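Chapter 7
Shelf Life and Stock Rotation

7.1 Why packaged food ages

Dry packaged food does not stay the same from the day it is packed to the day it is eaten. Fats react with oxygen and turn rancid. Crisp products take up water from the air and go soft. Flavor compounds escape slowly through the film or the seal. The rate of each change depends on temperature, humidity, light and the package itself.

Shelf life is the time during which a product stays safe and keeps the quality stated by its maker. For most snack foods quality fails long before safety does, so the limit is set by taste and texture. In the storage trial by Menon and Cordier, used again in Section 7.4, 352 bags were held at constant temperature and 344 were still rated acceptable at the end of the test.

Stock in a store is handled by the unit - bag, box or carton - and each unit carries its own date. Units of one product on the same shelf may therefore have different amounts of life left.
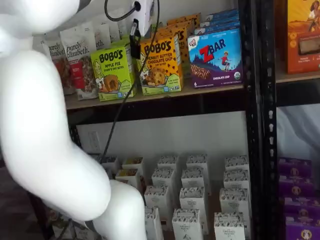
7.2 First in, first out

Under the first in, first out rule (FIFO), the oldest stock is sold first. New units are placed behind the units already on the shelf. The rule works well when deliveries arrive in date order. When they do not, first expired, first out (FEFO) gives less waste, but every date must be read at receiving.

Let Q be the quantity on hand and D the mean daily sales. The mean time to sell through is Q divided by D. This value must be smaller than the remaining shelf life of the stock. Problem 7.3 applies the test to a stock of 3670 units.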